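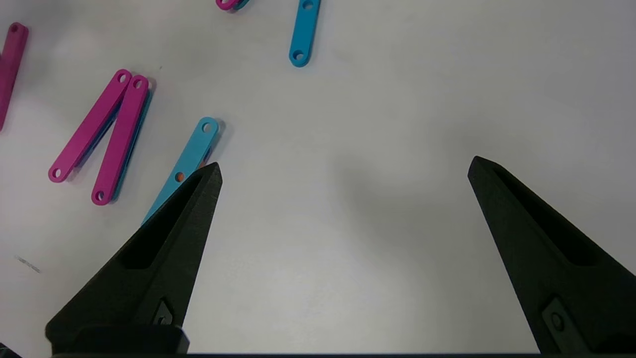
Reversion of rights (book publishing)

In book publishing, reversion of rights is the return to an author, or to an author's estate, of rights that were earlier licensed to a publisher. The conditions are normally set out in the publishing contract. Once a reversion takes effect, the publisher may no longer print or license new copies of the work, and the author is free to place it elsewhere.

Reversion differs from a sale or court-ordered transfer of copyright. In most trade contracts the author keeps the copyright and grants the publisher a license to use it for a stated term.

Out-of-print clauses

Older contracts tie reversion to the book going out of print, a phrase that was often left undefined. When books existed only as printed stock, a title was treated as out of print once the warehouse was empty and no reprint was planned. Electronic editions and print on demand weakened this test, as a title can remain on sale for decades without any stock being held.

Later contracts therefore use a sales threshold. A typical clause allows the author to ask for reversion if fewer than 200 copies, in all formats, are sold in two consecutive royalty periods. Some clauses count income instead of copies, and some leave out copies sold at a deep discount.

Procedure

The author or agent sends written notice to the address named in the contract. The publisher then has a fixed time, often six months, to reissue the book or let the rights go. If it does neither, the rights revert at the end of that time. Many contracts also require the author to repay any money owed to the publisher, though an unearned advance is not usually counted as a debt.

A reversion letter should name the work, the formats and territories covered, and any sublicenses still in force. Translation and audio licenses granted before the reversion generally run to the end of their own terms, and the publisher may go on collecting its share of that income.

Items not covered

Reversion applies to the text. Cover art, typeset pages and index files usually belong to the publisher or to the artist, and an author who wants to reuse them must buy or license them. The ISBN stays with the original edition. Remaining stock may be sold off, commonly within 60 days, after it has first been offered to the author at cost.

Example of use

The novelist Yamila Paredes recovered the rights to Wibisono, her second novel, from Canlow Press after sales fell below the contract threshold. The first printing had been 4000 copies. Canlow kept the audio license until it expired – a further 3 years – and the new edition from Grerner Books appeared with a different cover and a corrected text.

See also

Subsidiary rights
Remaindered book
Print on demand
Termination of transfer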